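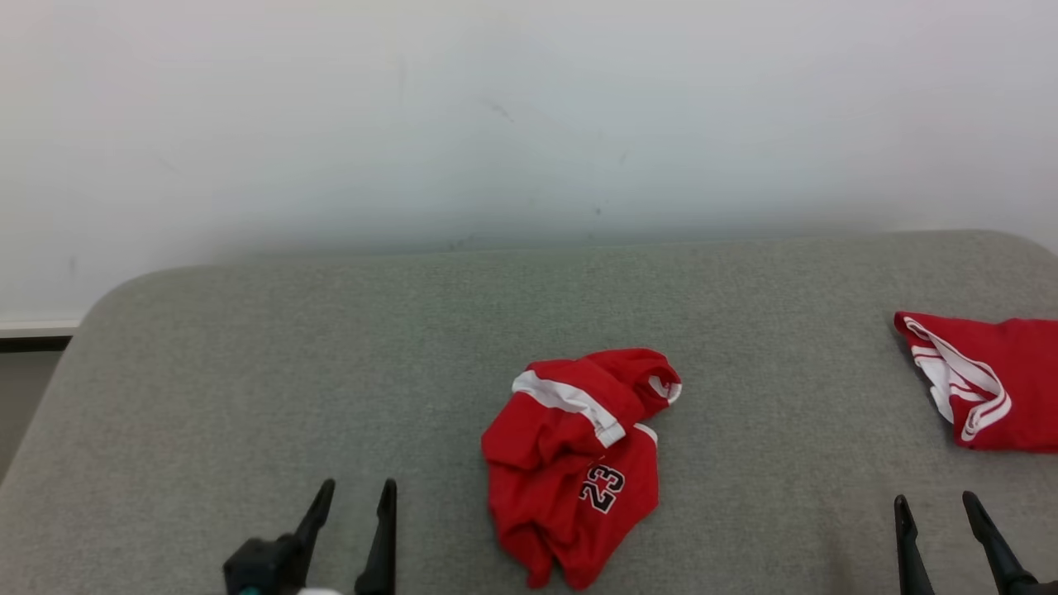 Wafula Makori wanted to know, before the first site visit, whether we would take on a job as small as one hallway and a flight of stairs. We would, and we do several of them a year.

About Liscombe Interiors

Liscombe Interiors plans and carries out interior work in occupied homes: layout changes, built-in storage, flooring, lighting and wall finishes. The smallest job on our books was 50 square feet (a pantry). The largest was a two-story house on Husum Street. Floor areas over 500 square feet are split into phases so that the kitchen or a bathroom stays in use throughout.

How a job runs

A survey comes first. Ronja Tveit measures every room at floor, waist and ceiling height, as walls in older houses are seldom parallel. She also checks floor level, outlet positions and moisture in exterior walls. Drawings follow within 10 working days.

The drawings go to Tiina Kemppainen for the material schedule. Each finish gets a line with the maker's code, quantity, waste allowance and lead time. Nothing is ordered until the client has signed the schedule. Changes after that point are priced separately, in writing.

Cabinet work is built in our own shop. We use plywood boxes with solid wood face frames, and drawers run on full-extension slides. Paint is sprayed in the shop and touched up by brush on site. Countertops are templated after the base cabinets are fixed and level -- never from the drawings.

People

Hubert Kofler: shop and installation
Veronika Trummer: estimates, permits and client accounts
Ronja Tveit: survey and drawings
Tiina Kemppainen: materials and scheduling

Electrical and plumbing work is done by licensed subcontractors and billed at cost plus the handling fee shown in the estimate.

Visits

The shop and sample room are at 308 Bolla Road. Samples may be borrowed for one week, except stone. Parking is behind the building -- use the second gate. Survey bookings for July are open.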